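Fikre cleaning robot at Wikcombe: progress report for June

Hi all, and thanks for waiting on this one. I wanted the second training room up and running before I wrote, and now it is, so you get a longer report than last time.

Quick recap of where the Brotbridge grant has gone. We have 2 robots on site, both with two arms, and they're learning to tidy the break rooms and quiet rooms so the evening crew at Wikcombe can stop doing the bending and picking. There are six people on that crew. When we asked them last fall what part of the shift they'd give away first, litter on the floor won by a mile (vacuuming came nowhere, people like vacuuming!). So floor litter is what we started with.

The practice space is set up the way the crew told us a lounge looks at the end of a long day. Cups on their sides, snack wrappers, a tissue, a bottle over by the wall, clothes left on the sofa. The first version I laid out was far too polite, everything in the open and nicely spaced, and Tzu-hsuan Tse from the evening crew walked in, laughed, and moved half of it up against the partition. 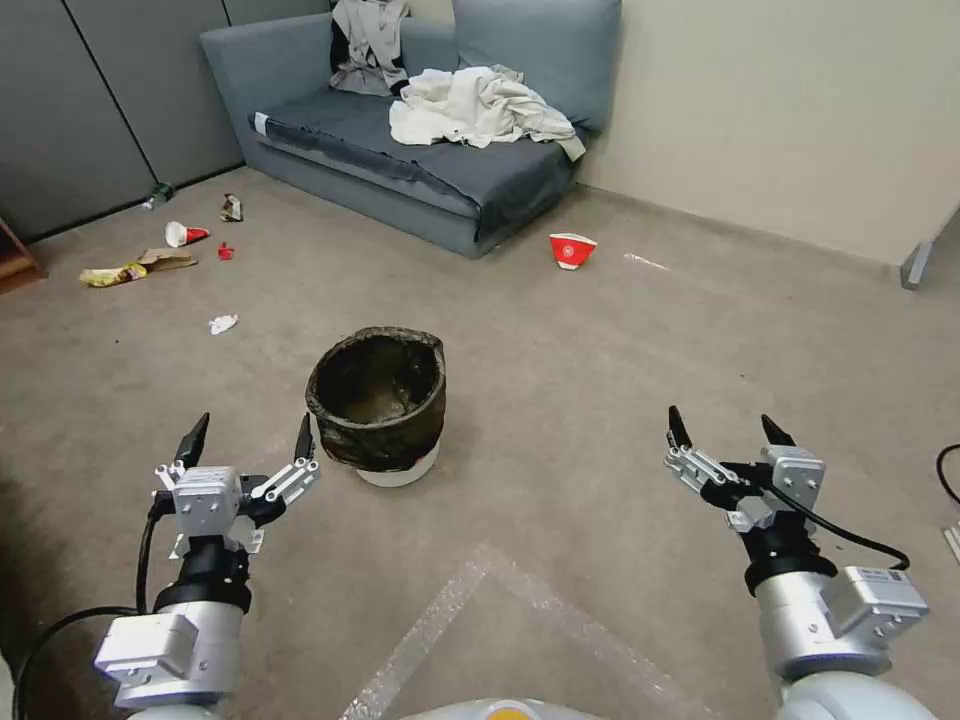 Tzu-hsuan has turned into our unofficial trainer, and I'd like to make that official (see the budget note below). She spent four shifts with us this period and changed more than I did. Her biggest point was about the order of work. We had been sending the robot to whatever was closest. She goes for paper and wrappers first and leaves bottles till the end, partly so she can check for liquid before anything goes in the bag. We've switched to her order and the runs are a lot easier to follow when you're supervising.

We've logged 2489 pickup attempts so far across both rooms. I'm not putting a success rate in this report. The two rooms were scored differently until a few weeks ago, and I'd be mixing apples and oranges. You'll get a proper number next time, scored one way.

What I can tell you is where it struggles. Cups are going well. Flat things are a pain: a wrapper pressed into carpet gives the fingers very little to grab, and thin strips are worse. The clothes and cloth on the sofa are off limits for now, and the crew asked for that rule themselves. They don't want a machine deciding whether somebody's sweater is trash, and I'm with them on it. 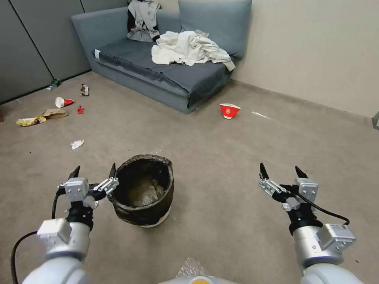

*Practice lounge, with the lined bin between the two grippers and litter still on the carpet.*

Now the people side, which I know you're going to ask about. No hours have been cut, and Stemstead (who hold the cleaning contract) have put in writing that none will be during the pilot. What has changed is the shape of the shift. Whoever is on robot duty does less stooping and a lot more standing around watching, and two of the crew told me flat out that they find it boring. One likes it because of her knees. We're trying a swap halfway through the shift so no one gets stuck with it all evening.

There's also some worry about what comes after the pilot, and I don't have an answer to give them. If Brotbridge and Stemstead could talk about that before the fall, I'd really appreciate it, and I think a crew member should be in the room when you do.

Budget note: we're under on parts and over on staff time. I'd like to move some of the parts money across to pay Tzu-hsuan at a trainer's rate for the rest of the project. It's a small change and I can send the revised sheet as soon as you say okay.

Coming up next:

- one scoring sheet for both rooms
- more practice on flat wrappers and thin scraps
- bin bag changes, done by hand for now, timed so we know what they cost us
- a first supervised evening in the real lounge, if the crew agrees to it

Come by if you're near Wikcombe. The crew starts at 5 p.m. and they're happy to show you how it works, including the bits that don't.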